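Illside Robotics Club - Gallery, November

Quick one this month, sorry, writing this before the 4 pm bus. Most of us were on the Ondar challenge - two arms, one object, all in simulation untill we earn time on the real ones. Lindalva Damasceno is still lead on the code. Groltitz group did the room and the table.

Scores so far
Best run 876 out of 1000. Vasconcelos High is ahead of us, not by much. Their grip code is cleaner, ours is faster. Rules say both arms have to be in on the lift or it doesn't count, so no hero runs with one arm please.

What ate our time
Elbows. One arm's elbow wants to be right where the other one's forearm is. Lindalva rewrote the path planner twice and the log file is now 2695 lines, someone please trim it. Also the wrist angle on the near arm, still too steep for my taste.

Two-arm hold, flashlight
Held on a slant, red head down low, both grippers in close at the handle side. Wooden cubes are on the table for the stacking round, leave them be. 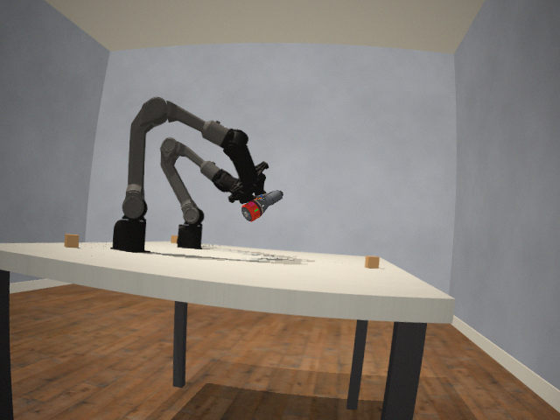
Next up is the handoff, one arm lets go and the other keeps it. Then stacking. We need 4 people for the demo table at Vasconcelos, sign the sheet by the door. Bring your own laptop and a charger, the ones in the lab are allways missing.

More pics when I get them off the club drive.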